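Trurberg is a metal band from the port town of Solau, playing a slow form of death metal with elements of doom and early thrash. The group is known mainly for its use of down-tuned eight-string guitars, for recording without a click track, and for the album Flukby, issued on the Okoth label. The lineup has been a four-piece for most of its existence.

Background

The band began as a rehearsal project covering older thrash songs at reduced speed. Original material replaced the covers within the first year. The first demo was recorded on a four-track cassette machine and contained three songs, two of which were later re-recorded. The third, "Ballast," has never been reissued and survives only on the original tapes.

A second demo was recorded in the same room with a different drummer. It introduced two features that remained part of the band's sound: a bass tone split between a clean amplifier and a distorted one, and vocals recorded in a single pass per song. The demo was sold at shows in an edition of 100 copies, each numbered by hand on the inside of the card. Okoth signed the band on the strength of this recording.

Musical style

Most Trurberg songs fall between 60 and 90 beats per minute, with short faster passages placed near the end. Riffs are usually built on the lowest string and repeated in groups of three or six bars. Guitar solos are rare. Where they occur, they are doubled an octave lower by the second guitar.

The tuning used on the demos was standard eight-string tuning. From the first album onward the lowest string was dropped by a further whole step. This required heavier string gauges and a new nut on both guitars. The bass is tuned in unison with the guitars and not an octave below them, so that the two instruments occupy nearly the same range. Reviewers have described the result as dense, and some have faulted it for a lack of separation in the low end.

Lyrics deal with harbor work, flooding, and the decline of small industrial towns. They are printed in full in the album booklets, with the exception of the title track of Flukby, for which only the first verse is given. 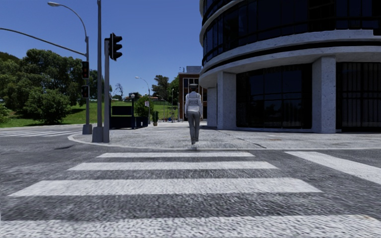
Nhi Tăng wrote that the unison tuning is the one thing that makes the records hard to follow on small speakers, and that the same songs are much clearer at a show, where the bass cabinet stands apart from the guitars. The remark is often repeated in discussions of the band's mixes. A later vinyl pressing of Flukby used a revised master with less compression and a reduced level below 80 hertz.

Flukby

Flukby is the second full-length album. It has five tracks on the compact disc and four on the vinyl edition, which leaves out the instrumental "Slack Water" for reasons of playing time. The basic tracks were played live by the full band over two days. Vocals and a small number of guitar overdubs were added in May of the same year.

The drums were recorded with few microphones and no sample replacement. Tempo drift is audible on the longest track, which starts slower than it ends. The band left the drift in place and edited only one transition, between the second and third sections of that song.

A remastered edition was released on April 13, 2025. It restores "Slack Water" by spreading the album over two discs, with the second demo on the fourth side. The demo was transferred from a sold copy, the master tape having been damaged in storage.

Live performance

Trurberg plays few concerts, mostly in Solau and nearby towns. Sets last around 45 minutes and are played without spoken introductions. "Ballast" has been performed on a small number of occasions, in a longer arrangement with an added closing section.

Discography

Demo I (cassette)
Demo II (cassette, 100 copies)
Low Pier (album, Okoth)
Flukby (album, Okoth; remastered edition 2025)
Dredge / Sluice (7-inch single, Okoth)

See also

Death-doom
Extended-range guitar
Okoth discography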